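## 4. Building a street history in Wurnarell

This section covers adding a street to the catalogue, linking shops and families to its buildings, and attaching recorded memories. It assumes you have already installed Wurnarell and made a collection (sections 2 and 3). The screens shown on your computer may differ slightly if you use the Trindel shared server.

The worked entries use Cárdenas Street in the Pesaseo collection, which has 2,901 items, of which 1,486 are tied to a building. You can open a copy of it from **Help > Sample collection** and try each step there first.

### 4.1 Before you start

You will need:

- editor rights on the collection
- a street directory, rate book or old map with house numbers
- any interview notes or letters you mean to attach
- a list of the shops you already know about, with rough dates

**Note:** Photographs can be added later. A street entry works without any.

### 4.2 Adding the street

1. Open the collection and choose **Places > New street**.
2. Type the present name of the street in **Name**. Do not add the town here.
3. In **Earlier names**, enter each old name on its own line, with its dates after a comma.
4. Set **Numbering** to *Odd and even sides*, *Running* or *None*.
5. Press **Save**. The street appears in the left-hand list with an empty building strip under it.

If the street was renumbered, tick **Renumbered** and enter the year of the change. Wurnarell then keeps two strips, old and new, and you match them up by dragging a building from one to the other. Leave a building unmatched if the records disagree. It will show in grey until someone settles it.

**Caution:** Do not rename a street by typing over the **Name** field. Use **Places > Record a name change**. Typing over the field also alters the name in every caption that quotes it, and this cannot be undone after you close the collection.
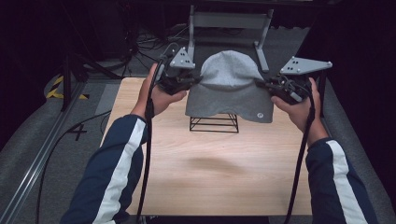
What should I enter if I only know that a shop stood on a corner?

Choose **Add building > Position unknown** and fill in the two street names. Wurnarell puts the shop at the junction and leaves the number blank. When you find the number, open the entry and type it in; the shop moves to the right place on the strip and all its links go with it.

### 4.3 Adding a shop or business

A shop in Wurnarell is separate from the building it traded in. One building may have held a chandler, then a chemist, then a café, and one business may have moved three times.

1. Select the building on the strip.
2. Press **Add occupant** and choose *Business*.
3. Enter the trading name as it appeared on the shopfront or in the directory. Put nicknames in **Also known as**.
4. Choose a **Trade** from the list. If nothing fits, pick *Other* and type a word or two.
5. Enter the first and last years you have evidence for.
6. For each year, press **Source** and say where it came from.
7. Press **Save**.

Dates can be given as a year, a month and year, or a span such as *1931–1934*. For a date taken from somebody's memory, tick **By recollection**. These dates are printed in italics in all reports.

The **Notes** box under the dates holds up to 5 paragraphs. Longer pieces should go in as a document (see section 6).

#### Families living over the shop

1. With the same building selected, press **Add occupant** and choose *Household*.
2. Enter the family name, then add each person on a separate line.
3. In **Part of building**, choose *Whole*, *Ground floor*, *Upper floor* or *Rear*.
4. If the household also ran the shop, press **Link to business** and pick it from the list.

**Note:** Anyone who may still be living is hidden from the public view by default. The setting is under **Collection > Privacy** and covers anyone born less than 100 years ago. People with no birth date are treated as living unless you enter a date of death.

### 4.4 Attaching a recorded memory

Recordings are held once and can be pointed at as many buildings as you like.

1. Choose **Items > New recording** and select the sound file.
2. Enter the speaker's name and the month and year of the interview.
3. Set **Consent** to *Public*, *Members only* or *Closed*. You cannot save without this.
4. Play the recording. When the speaker mentions a building, press **Mark** and select it on the strip.
5. Type a short heading for the mark, such as *Moving in above the bakery*.
6. Carry on to the end and press **Save**.

Marks can be moved afterwards by dragging them along the time bar. To delete one, select it and press **Remove mark**. The recording itself is not changed.

Where two speakers give different accounts of the same building, mark both. The building page lists every account under **Memories**, oldest interview first, and does not choose between them.
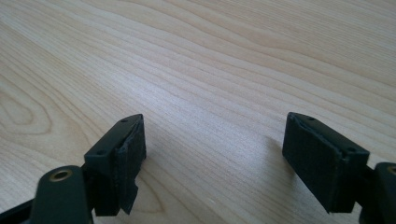 Hema Sastry wrote that she would sooner mark a whole passage than a single moment, as her speakers tend to wander across the road and back before finishing with a shop. To do this, hold **Shift** while pressing **Mark**, then press **Mark** again at the end of the passage. Passages may overlap. She also asked for a way to mark a building that is talked about but not named, and the *Position unknown* entry in 4.2 will serve for that.

### 4.5 Checking the strip

Run the check after each long session of adding entries.

1. Select the street and choose **Tools > Check street**.
2. Read down the list. Red lines must be put right before the street can be published. Yellow lines are for you to judge.
3. Double-click a line to open the entry it refers to.
4. When the red lines have gone, choose **Publish street**.

Common messages:

| Message | What to do |
|---|---|
| Occupants overlap | Check whether the building was divided. If so, set **Part of building** for each one. |
| Date without source | Open the date and add a source, or tick **By recollection**. |
| Business has no building | Link it to a building or to a *Position unknown* entry. |
| Consent missing | Found only in recordings brought over from version 2. Set it by hand. |

**Caution:** Publishing replaces the public copy of the street at once. On the Trindel server the earlier copy is kept until the following October, when old copies are cleared.
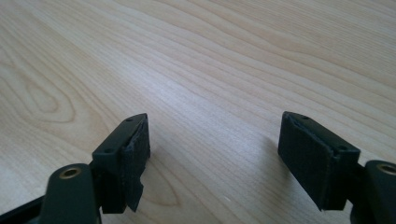

How do I take down one shop without taking down the whole street?

Open the shop's entry, set **Show in public view** to *Off* and publish the street again. The building stays on the strip and is shown as *No entry* for those years. Recordings marked to that shop remain public under the speaker's name, so change their consent setting separately if they need to come down too.

### 4.6 Printing a street sheet

1. Select the street and choose **Print > Street sheet**.
2. Pick a year, or choose *All years* for a table.
3. Tick **Include memories** to print the headings of marked passages beside each building.
4. Choose the paper size and press **Print**.

A long street will run over several sheets. The strip is split between buildings, and the last building on each sheet is repeated at the start of the next one. For wall displays, use **Export > Drawing** and follow section 8.3.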